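News > Local > Community

Shoe Repair Evening Returns to Covska Hall This Wednesday

12 shares | 3 comments

The free shoe care evening in Covska will be held again this Wednesday, in the small hall behind the Dauda bakery. Last time 45 people came with their shoes, and many of them stayed until the lights were closed. The organizer, the Viltitz Repair Club, now has 200 pairs of new laces to give away, in white, black and brown.

The evening begins with cleaning at the long tables. After this comes a lesson about lacing, which was the most asked subject in the spring. The club teaches 4 ways to lace a sneaker, from the usual crossed one to a straight one for people with a high foot. Visitors can work on the floor or at a table, as they like.
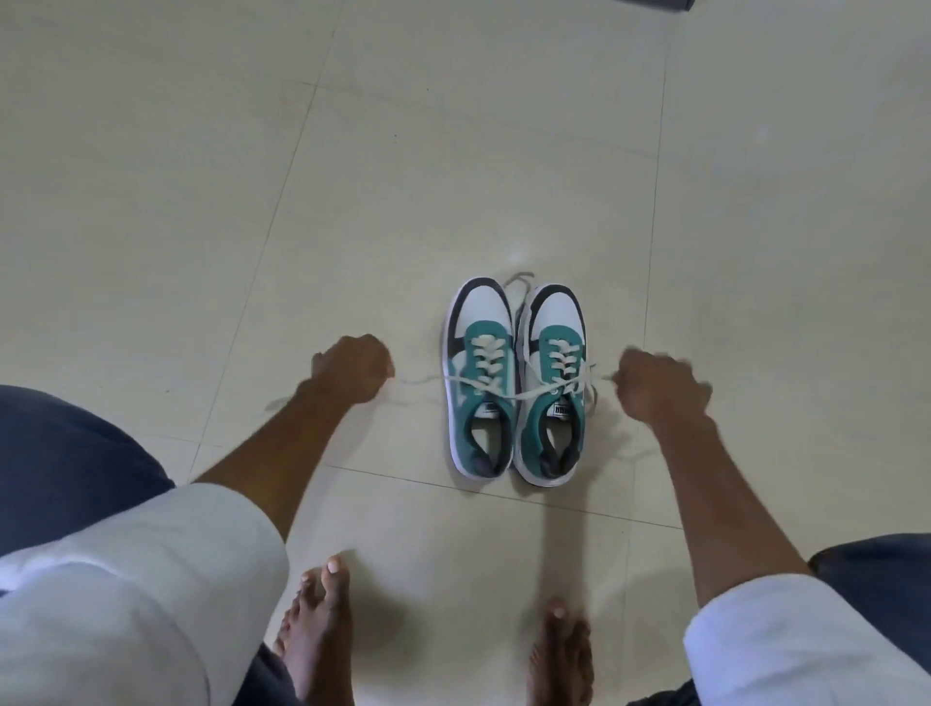
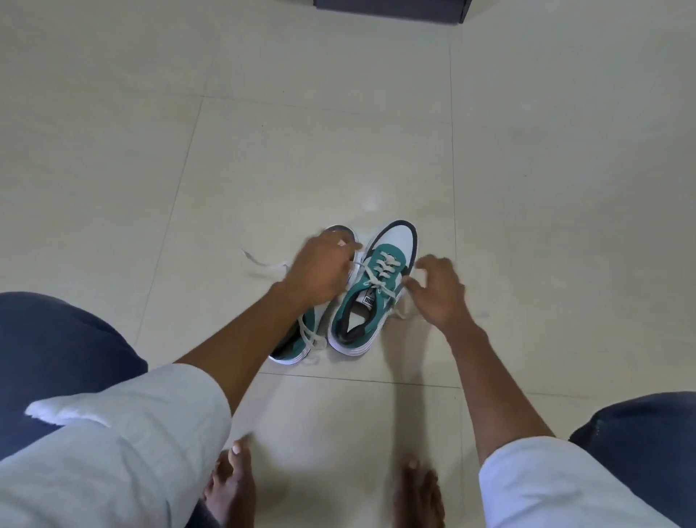 White laces on sneakers with teal sides.

What to bring

Please bring one pair of shoes, brushed from the outside. Old laces can be left in the box at the door. Children are welcome together with an adult, and for them there is a separate table with big wooden practice shoes.

The club asks visitors not to bring boots with broken soles this time. Gluing needs a full night to dry, and the hall must be empty by ten. For such work there will be another meeting in May, together with the Jovasetti leather shop, which is open in the same street from 1892 and will lend its old presses.

Entrance is free. Tea costs a small coin, and the money goes for brushes and polish.

Comments (3)

laceless_in_covska: Will they have the long flat laces also? My son has high tops and the normal ones are always too short.

Bakery Street 9: I was there last time, very nice evening. I learned to tie the knot so it does not open on the bicycle!

mirrorpond: Is there parking behind the bakery or only on the street?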